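The Little Fridge on Bricks

I have owned three full-size refrigerators in my life and loved none of them. The one I love is small and white, and it sits on bricks.

It came to me by way of Su-chen Huang, who was moving out of her place above the bakery in Tindall and didn't want to carry it down 36 steps. (I did. I carried it with my cousin, and we stopped a lot.) I gave her some 200 dollars for it, then found out what a new one costs and felt pretty pleased with myself.

The bricks were her idea too. "Get it up off the floor," she told me, "and your back will thank you." So up it went, red bricks in stacks, with a flattened cardboard box underneath to save the floor. I kept meaning to buy a proper stand. That was in April, and I've stopped looking!
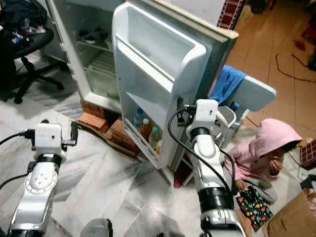 Door open, bottles in the bin: the little fridge up on its bricks.

What surprised me is how much living small changes the way you shop. With a big fridge I bought for some imaginary dinner party, and half of it went in the trash. Now I buy for tomorrow. If a thing won't fit, it doesn't come home, and that includes watermelon, which I miss terribly.

The shelves took some working out. My neighbor Merike Tamošiūnaitė swears by putting everything in bowls and trays, so you can pull out a whole group of things at once and see what's hiding behind them. I thought that was fussy until I tried it. 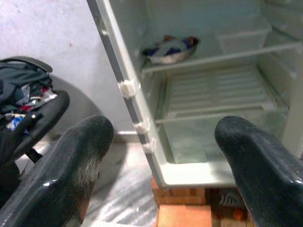 She also wipes hers down every week with warm water and baking soda, and I do it every other week and tell her it's weekly. Leave the door open while it dries, put the shelves back, done. It takes me less time than making coffee.

Drinks are the one thing I won't give up space for anywhere else. They live in the door, standing up, caps on tight, and the tall ones go in first.

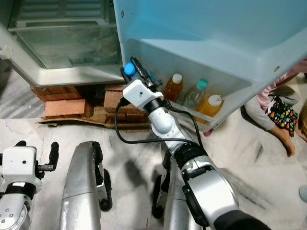
My sister has a beautiful steel monster with an ice maker and paid 3,588 dollars for it, delivery included. Every time I visit she's lost the mustard in there. I've never lost the mustard. I did once forget a lemon in the bottom for most of a summer, and we don't need to talk about how that went.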